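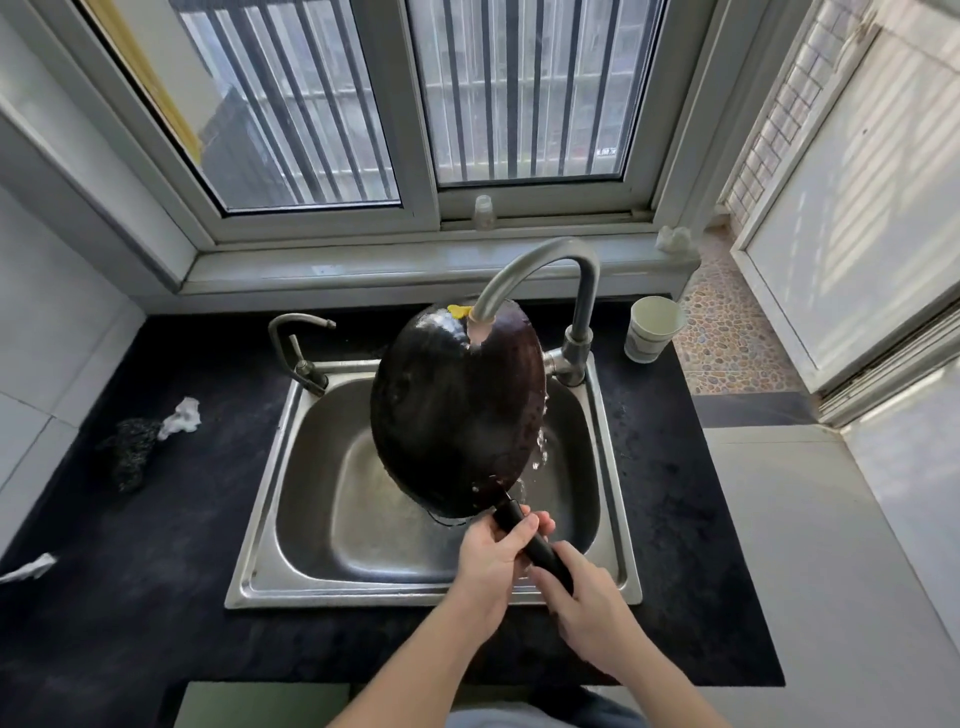
Gromville, Saturday, March 20, 2021

Bench day, weekend rate. Glaze tests again, Bendari clay body, batch from Ansari.

Kiln down to 200 at 9.40, left lid shut another hour. Lieselotte wanted it cracked open early, I said no — lost a whole shelf that way in the autumn.

Tiles out: 26. Numbered on the back in iron oxide, two unreadable, must press harder or use a stamp. Trilok has letter stamps somewhere.

Results, quick:
Tenmoku on the Bendari, good. Breaks rust at the edges, near-black where it pools. Thick coat ran onto the batt though. Wok at the sink is the colour I'm after for the thick areas, blackish with purple in it when the water's on it. Ours goes brown. More iron? Or slower cooling. Try both, NOT on the same tile.
Celadon dull, pinholes. Bisque too low I think.
White: crawled off three corners. Dusty tiles, my fault, didn't sponge them down first.
Ash glaze from Reinhold's bucket — lovely, can't repeat it, he didn't write down which ash. Asked him. "Apple, mostly." Mostly!!

Controller log says peak was fine but the cone on the bottom shelf hardly bent. Top shelf cone flat. So the bottom is cold again. Element or the door seal, Bernd to look on Tuesday. Meter reading 2773 before switching off, write it on the sheet by the door please, last two firings are missing.

Sieved the rest of the tenmoku, 80 mesh, came out lumpy. Left to soak. Needs a new lid, teh old one has split.

Farach order: they want the bowls in May and haven't picked a glaze. Nanami to send them the tenmoku tile plus one celadon if we get a decent one. Don't send the ash.

Next firing:
- bisque 40 degrees hotter
- same tenmoku, plus 1% and plus 2% red iron
- one shelf held on the way down
- cones on all shelfs, not just two

Short of wax resist and silica. Will order Monday unless Lieselotte already has.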